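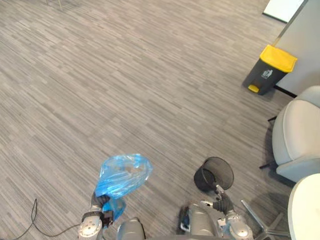
How to empty a rented flat in a weekend and get your deposit back

Moving out is mostly a matter of deciding what you are prepared to carry down the stairs. I have done it more often than I would like, and each time I have started too late, with too few boxes and a touching belief that the kitchen would take an hour. The method below is what I use now. It begins with rubbish, and the standard unit of rubbish is the thin light-blue plastic bag, gathered at the neck and only partly filled. Stop while you can still get a fist round the top. A bag stuffed to the brim will split on the landing, usually over something with a pattern you can't match.

What you need

One roll of thin bags and one roll of thick ones
Boxes, all the same size if you can manage it
A marker pen that works (test it in the shop)
Parcel tape, more than seems decent
Sugar soap, a bucket, two cloths
The inventory from the day you moved in

If you can't find the inventory, write to the agent and ask for a copy before you do anything else. Mine was with Semeniuk, the lettings people, who took nine days to send it and then sent it twice. It listed 86 items, including "hook (1)" and "hook (other)". You will be held to every hook.

Step 1. Walk round with the inventory

Do this before you pack, while you can still see what belongs to whom. Tick off what is there. Put a cross by anything broken and a question mark by anything you have never seen in your life. Take the question marks up with the agent in writing now, politely. They are much harder to argue about once you have handed over the keys.

Step 2. Throw things out, room by room

Start in the room you use least. Work from the door round to the left until you meet the door again. Everything you pick up is kept, given away or binned, and you are not allowed a fourth pile called "see later". I had one of those in December two years ago. I moved it to the new place and it is under the bed.

Charity shops want things clean and will not want your duvet. The council tip wants things sorted, and at ours you have to book a slot. Check the opening hours before you borrow a car.

Step 3. Pack heavy things in small boxes

Books at the bottom, light things on top, gaps stuffed with towels. Write the room on two sides of the box as well as the lid, as the lid will be under another box. "Misc" is not a room.

I rented plastic crates last time from a firm called Pitport. They stack nicely and don't need tape, and the deposit was £300, so I treated them better than my own furniture. Cardboard is fine if you are paying for it yourself.

Step 4. Clean from the top down

Light fittings, then the tops of cupboards, then walls, then skirting. Floors last of all. Sugar soap shifts most marks on painted walls, but try a bit behind the door first, in case the paint comes off with them.

For the oven, put the cleaner on at night and open a window. I used Vindex paste, which smells like a swimming pool with a grudge and did shift everything except one brown patch at the back. The check-out clerk did not look at the back.

Step 5. Carpets

Hoover slowly, in two directions. Furniture dents come up if you leave an ice cube in each one, let it melt, and tease the pile with a fork. Blot stains from the outside in. Scrubbing only gives you a larger, paler stain.

Read your contract before you pay for a machine. Some ask for a professional clean with a receipt, some just want the carpet as you found it – and the wording matters, so keep a copy of it with your receipts.

Step 6. Meters, keys, photographs

Read the meters on the last day and photograph the dials. Mine said 644 on the water and the supplier, Coltix, billed me for something else entirely until I sent the photo. Photograph each room from the doorway and from the far corner, plus inside the oven, the fridge and any cupboard that has ever had onions in it.

Count your keys against the inventory. The little one is for the window.

Hand everything over in person if you can, and ask for a signature. Then send the agent your new address by email, with the date you expect the deposit back, and put the kettle in the last bag you carry out.

Page last updated 18 August 2019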